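Zidik Community Skills Program
Progress report to the Windero Fund
Reporting period: second half-year, closing in March
Prepared by Naima Filali, program coordinator

1. Status against the work plan

The program places volunteers with small nonprofit organizations that have a defined task and no paid staff to do it. Tasks are mostly bookkeeping, database cleanup, translation, minor repairs and telephone support. The grant covers the coordinator's salary, the matching software, screening costs and induction training.

At the close of the period, 343 volunteers were on the active register. A volunteer is counted as active if at least one shift was logged in the preceding three months. People who registered but have not completed screening are held on a separate list and are not included. Logged service over the period came to 1436 hours, excluding training and travel.

The work plan set out a first round of placements in the northern districts, followed by an extension to Samir. The first round is complete. The Samir extension began six weeks behind schedule because the agreement with the host organization there was returned twice for changes to the liability section. Placements in Samir are now running and the delay has not been carried into the next stage.

2. Recruitment and screening

Most new registrations came through referral by existing volunteers. The printed notices in libraries and clinics produced inquiries but few completed applications. We have stopped reprinting them and moved the remaining print budget to postage for reference requests.

Screening consists of an identity check, two references and a short interview. The slowest step is still the second reference. Margit Kiss, who handles screening, changed the procedure in the middle of the period so that the interview can go ahead once the first reference is in. Applicants now wait less between registration and interview, though placement is still withheld until both references are on file. Three applicants were declined. The reasons are recorded in the confidential annex.

3. Induction and training

Induction was shortened from two evenings to one. The material on the history of the program was taken out and sent to participants as reading. The time saved was given to practical work, which earlier participants had asked for in their feedback forms.

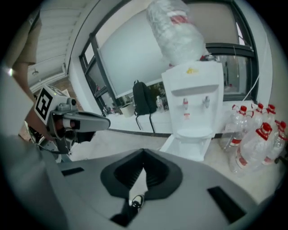 Practical sessions were led by Salma Shawky and Sanaa Tawfik. Each session covers the shift log, the incident form, and a period of supervised work in which the participant carries out a task with an experienced volunteer nearby. Dress guidance for these sessions has been kept simple: closed shoes, such as the black one with the white sole seen in the photo, and ordinary clothes that allow the arms to move freely. No uniform is issued at induction. Host organizations that require their own badge or vest supply it on the first shift. The session closes with a short check on confidentiality, and participants who do not pass it repeat that part before placement.

In all, 160 people completed induction in the period. Those who missed the practical part were offered a place at the next session and remain off the placement list until they attend.

4. Matching and retention

Matching moved from a shared spreadsheet to Grikance in the first month of the period. The transfer of records took longer than planned. Old entries used free text for availability, and each had to be read and recoded by hand. Duplicate entries were merged at the same time. The new system sends shift reminders by text message and records cancellations with a reason code, which the spreadsheet did not do.

Two problems remain. Hosts can close a task without confirming the hours worked, so some hours are confirmed late by phone. Volunteers placed with more than one host also receive separate reminders for each, and several have asked for a single weekly message. Both points have been raised with the supplier.

The most common reason given for leaving was a change in working hours, followed by a task that differed from its written description. In response, Sanaa El Ouafi now reviews each task description with the host before it is published. Hosts are asked to state the location, the length of the shift, any lifting involved and the name of the person on site.

5. Budget

Spending is within the approved total. Screening is slightly over its line because of repeat reference requests. Travel is under, as several host visits in Samir were moved to the next period. We request approval to transfer the unspent travel amount to induction training. No other changes are proposed.

6. Next period

Planned work is as follows.
Complete the postponed host visits in Samir.
Agree with the software supplier on a fix for unconfirmed hours.
Run refresher sessions for volunteers inducted before the change in format.
Issue the annual survey to hosts and volunteers, with results to be attached to the next report.

The hours ledger and the training attendance sheets are available to the Fund on request.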